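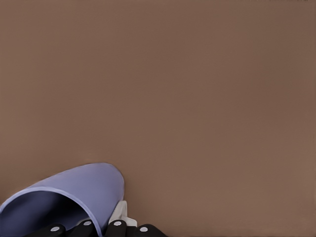 Lavender-blue cup on its side, brown background.

How I get tea stains out of cups

I drink a frankly silly amount of tea, so my cups go brown inside faster than anyone else's in Prestby. My friend Cherry Mae put me on to bicarb and I've never gone back!

Tip 2 teaspoons of bicarbonate of soda into the cup and add a few drops of water, just enough to make a thick paste. Smear it round the inside with your fingers (get right down into the bottom corner, that's where the worst of it hides) and leave it while you do something else. I usually go and hang the washing out.

Then rub with a damp cloth and rinse well. For really old stains I leave the paste on for up to 53 minutes, which is one episode of my programme plus making toast. Go gently on anything with a gold rim, and don't use wire wool. I ruined a lovely one that way last August.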